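Cirkberg Police Appeal for Help in Pultcombe Warehouse Robbery

Jan 19, 2024
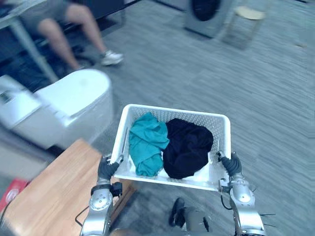

What are detectives asking the public to do?

Anyone who was near the De Smet warehouse in Pultcombe on the night of the robbery is asked to ring the incident room, even if what they saw seemed very ordinary at the time.

Cirkberg Police would like to thank the many residents of Pultcombe who have already come forward, and who have been so kind and patient with our officers while the lane behind the old mill has been closed. We know it has made the school run a good deal longer.

Three men forced their way into the building and left with 53 cases of goods belonging to the courier firm Daradix, along with a brass ship's clock dated 1841 that had hung in the front office for as long as most of the staff can remember. Two night workers were tied up and badly shaken -- they are now at home with their families, and we wish them well.

A man was arrested at the ferry port and remains in custody. Detectives are still looking for the other two, and for a dark van which was driven off towards the coast road. Please don't approach it if you come across it, but do let us know where it was.

Officers will be at Pultcombe village hall every afternoon until the end of the month, with the kettle on, for anybody who would sooner talk face to face. A public meeting on safety at the trading estate will follow in March, and everyone living or working nearby is very welcome to come along.

Issued by the Cirkberg Police press office.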